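# How Your Skin Mends a Cut

Everyone gets cuts and scrapes. You fall off a bike, or a sheet of paper slides the wrong way across your finger. It stings, it bleeds a little, and a week or two later you may have trouble finding the spot. Your skin did that work by itself.

## What skin is made of

Skin has layers. The top one is the epidermis. It is thin, and it has no blood vessels, so a very light scratch may not bleed at all. Under it is the dermis, where you find blood vessels, nerves, sweat glands and the roots of your hairs. Below the dermis is a layer of fat that keeps you warm and softens bumps.

A cut that bleeds has reached the dermis. A cut that hurts has bothered the nerves there, and that is useful – it tells you to stop and look.

## The 4 stages of healing

**Stopping the blood.** Blood vessels near the cut squeeze tighter. Tiny bits in the blood called platelets stick to the edges and to each other. Then thin threads of a protein called fibrin form a net over them. The plug they make is a clot. When the clot dries on the outside, you call it a scab.

**Cleaning up.** White blood cells come to the cut and attack germs. They also clear away dead cells. Extra blood flows to the area, so the skin around a new cut can look red or feel warm. It may swell a bit too.

**Building.** Cells called fibroblasts make collagen, a strong protein that fills the gap. New blood vessels grow in to bring food and oxygen. On top, skin cells crawl in from both sides until they meet under the scab. Soon after, the scab falls off.

**Getting stronger.** The new collagen is untidy at first. Over many months the body takes some of it apart and lays it down again in better order. A scar may fade from red or brown to a paler color during this time.

## When a cut needs help

Skin cells can cross a small gap easily. A wide gap takes much longer, and germs have more time to get in. For a deep or wide cut, a doctor may bring the edges together with glue, special tape or stitches. Stitches are also called sutures. They are made with a fine thread and, very often, a curved needle that goes down into the skin on one side and comes up on the other.

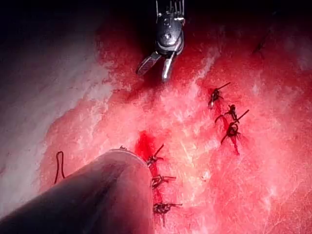
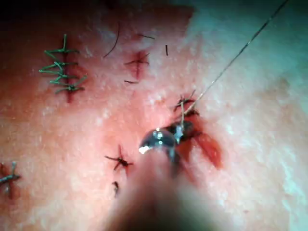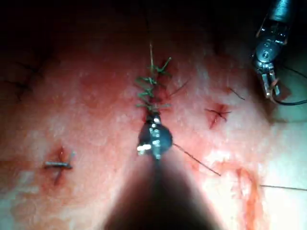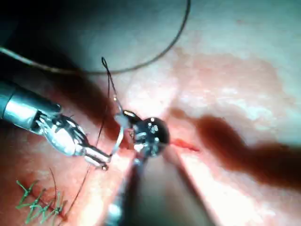
*Surgical tools and stitching. The green stitches are in the third picture, and the curved needle is in the fourth.*

Some threads break down inside the body and never have to be taken out. Others are snipped and pulled out once the skin can hold by itself. Stitches on the face usually come out sooner than stitches on a knee, which bends and pulls all day.

## Looking after a small cut

- Wash your hands first.
- Press on the cut with a clean cloth until the bleeding stops.
- Rinse it under cool running water.
- Put on a bandage, and change it when it gets wet or dirty.
- Leave the scab alone. Picking it can start the bleeding again.

Tell an adult if a cut keeps bleeding, looks deep, has dirt you can't rinse out, or came from an animal bite. Tell one, too, if a cut gets more red and sore after a few days or if pus comes out of it.

## Words to know

**Clot:** a plug of thickened blood that stops bleeding.

**Collagen:** a strong protein found in skin, bones and scars.

**Dermis:** the layer of skin under the surface.

**Suture:** a stitch that holds a wound closed.

*Written by Jui-lin Leung. Checked by Clyde Park, 4 Jan 2023.*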